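Budgeting for Hand-Held Gripper Kits

A purchase plan for hand-held grippers should start with the task list. Write down what will be handled, on what surface, and by how many people at once. Folding clothes takes two grippers per operator. Simple pick-and-place can often be done with one, but the saving disappears if the task list later grows to include garments.

Step 1. Count the units

Multiply operators by grippers per operator, then add spares. For a site with two operators we order four grippers for use and two more for the shelf. Lead time from Vandton was 19 days on our last order, too long to wait with a station standing idle.

Step 2. Price the wear parts separately

Finger pads, pins and linkage bars are wear parts. Ask the supplier for a price on each and put them on their own budget line. Cloth work is harder on pads than it looks. A thin knit has to be pinched firmly enough to hold several layers, and the pad face carries that load on every grasp.
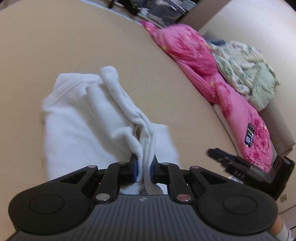 Linkage play is the second item to watch. Check the fasteners at both ends of each bar once a week and log any that have been retightened. A bar that needs it repeatedly should be replaced.

Step 3. Budget for the work surface and the textiles

Any smooth, stable surface that leaves room for both arms will do. Textiles cost little, but plan for variety: plain and printed, thin and thick, ribbed and flat. Our starter set is 54 pieces, bought secondhand. Set money aside in June to replace what has stretched.

Step 4. Compare quotes on equal terms

Zimley quotes the gripper alone. Arnard includes pads and a charger – read the line items before comparing totals. Ask each supplier:

Are pads sold singly or only in pairs?
Is shipping for repairs covered?
How long will the current linkage design stay in stock?

Step 5. Hold a reserve

Keep up to 19 percent of the hardware total unspent until the first full month of use is over. Most of ours went to pads and storage bins.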